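Print this post | E-mail this post

Thursday, October 29, 2026, by Mawuli Sarpong

I gave the cell its overdue checkup, which mostly means me squinting at fingers. 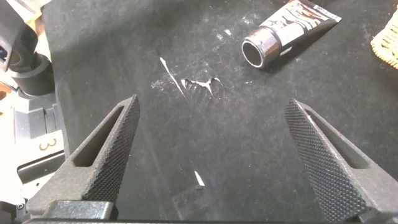
How often do the finger pads need cleaning? Every 200 cycles, with a dry brush, right down into the knurling.

My log says 92, so I'm early for once in my life.
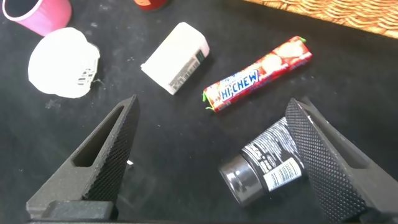

Calibration is the part I put off. I home the arm, close the fingers, open them, and write down a number I'll distrust by February. The cloth wants a lint roller too, with all those white specks around the Hi-Chew.

Then I go over the cables.

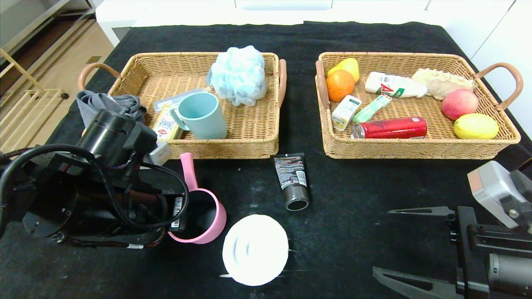

Both arms, both baskets, one plate.

Last job, finger bolts. Snug them, wait 5 minutes, snug them again.
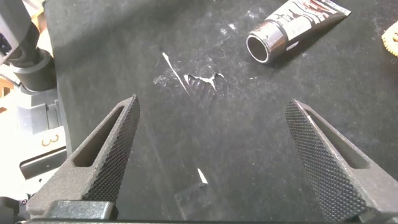 Fingers open, arm 3 at left.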